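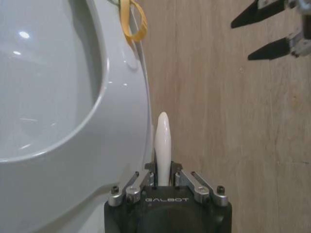 Stultwood, April 5, 2019

Hi all! Solveig Eklund from the Stultwood robotics club, and I'm looking for four more people to join our bathroom chores project this October. Yep, toilets. We've been teaching a two-gripper setup to work right up close to the bowl, white handle held upright in the fingers, and I love it way more than I expected to.

You don't need to know how to code (I sure didn't). You'd steer the arms, sort recordings and argue with Eskil Grønli about which ones to keep. We're at 2,581 practice runs so far, so there's plenty to argue over!

We meet Thursday evenings in room 338 of the Wikström building, from six until whenever the pizza's gone. It's unpaid, but students can get course credit, and the club covers your bus fare. At the end we enter the Zoltent student contest, with a $900 prize split across the team.

Want in? Drop a note in the Cukard mailbox by the front desk with your name, your email and which evenings you're free. First-years very welcome, and bring a friend if you like.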